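Reading time: 3 min

Home Systems, Unit 5: The Refrigerator Door
Instructor: Noemi Marchetti

Welcome back! Today we get to my favorite part of the whole kitchen, and I know how that sounds. The door is the part of the fridge we touch most and plan least, and bottled drinks are where the trouble usually starts.
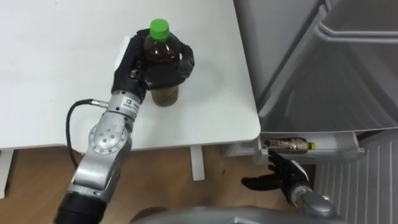
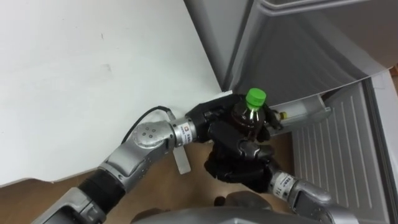
Bottles and the door bin, then the floor, then the desk.

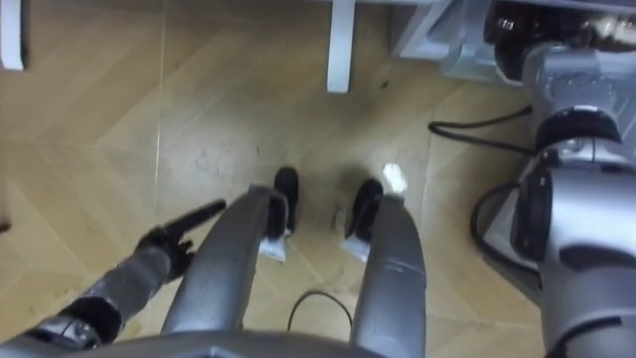
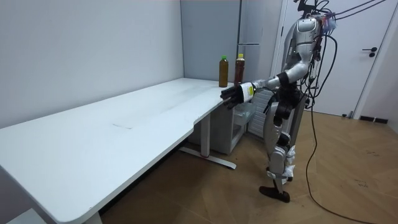
Key idea for this unit: the door is the warmest place in the refrigerator. Every time it swings open, the bins swing out into the room along with everything in them. Tea, soda, ketchup and mustard put up with that very well. Milk does not, and neither do eggs, even though plenty of doors come with a molded egg tray (I have strong feelings about egg trays and will spare you until Unit 8).

Upright or lying down?

Stand bottles up whenever the bin is tall enough. A screw cap that was closed in a hurry will leak slowly on its side, and sticky tea finds its way into every groove of a door lining. If a bottle has to lie down, put it on a shelf inside, cap toward the back wall, and check the cap first – a quarter turn is often all it needs.

Weight

Full bottles are heavy! Put the big ones in the lowest bin, close to the hinge side, and keep the upper bins for jars and tubes. In February we loaded the door of the old Balach in the teaching kitchen with 3000 grams of water bottles, all in the top bin, and you could feel the difference the moment you pulled the handle. Try it at home with whatever you have, then move the same bottles down and open it again.

Staging

Before you load anything, set your bottles out on a table or desk near the fridge. Look at them all together, tallest to shortest, and decide where each one goes. Then open the door once, load, and close it. This one habit saves so much dithering in front of an open fridge, and it works just as well for a weekly shop as for a couple of drinks.

Caps as labels

I love this trick. If your household buys the same drinks over and over, learn them by cap color, because from above the cap is all you see. Plain caps can get a dot of colored tape. Write the opening date on the tape too.

For next time

Sketch your own fridge door, bin by bin, and mark what lives where. Measure the height of each bin and of your tallest bottle. Bring the sketch to Room 221 – we'll swap them around and rearrange one another's doors on paper before anybody moves a single jar.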